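What the robot quote leaves out

Jemari, which runs staff kitchens, has set aside a budget for its first two-armed robot. The purchase is planned for September, and the quote from Motero looks simple enough until you read the second page.

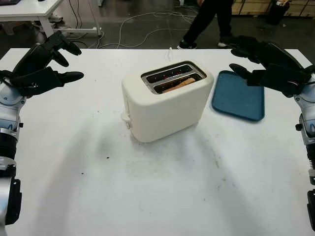 Hands are priced separately. A replacement costs 3,250 pounds, and Motero suggests keeping one on the shelf. Jemari had budgeted for none.
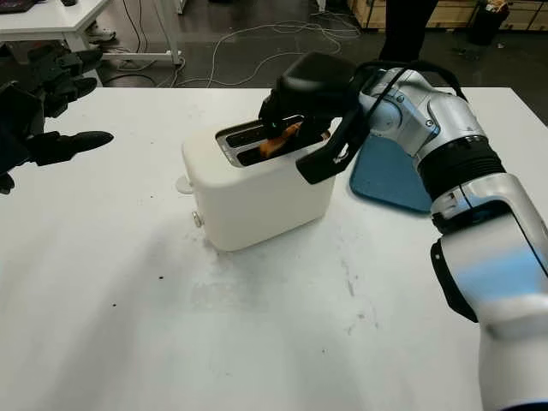

The right hand at the toaster, with a slice held above the slot.

Then there is the yearly service, at 797 pounds, and 600 for delivery and setting up. Training is extra after the first 20 hours – worth asking about before you sign. 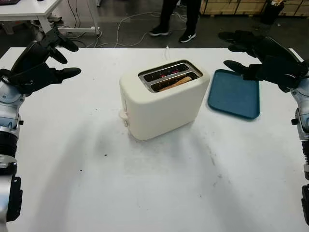
Both hands open over the table while the bread is down.

Notura, the other supplier on the list, puts service and training into one price. Its quote is higher but easier to plan around.

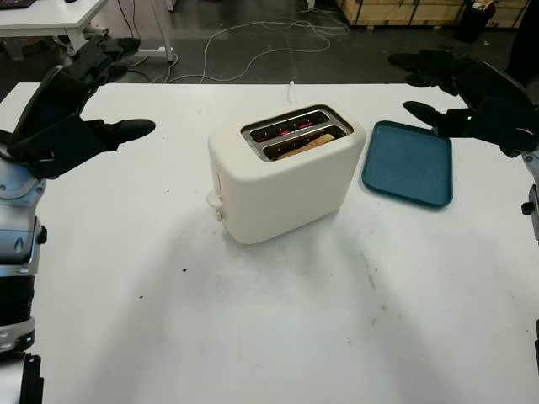 Floor space is the cost most buyers forget. Pickering, the site Jemari has picked, has no spare room, so a wall must come down. Allow for the table, both arms and the wiring too. Loose white cables on the floor behind a table are fine for a trial, but a working kitchen needs covered runs, and neither quote includes them.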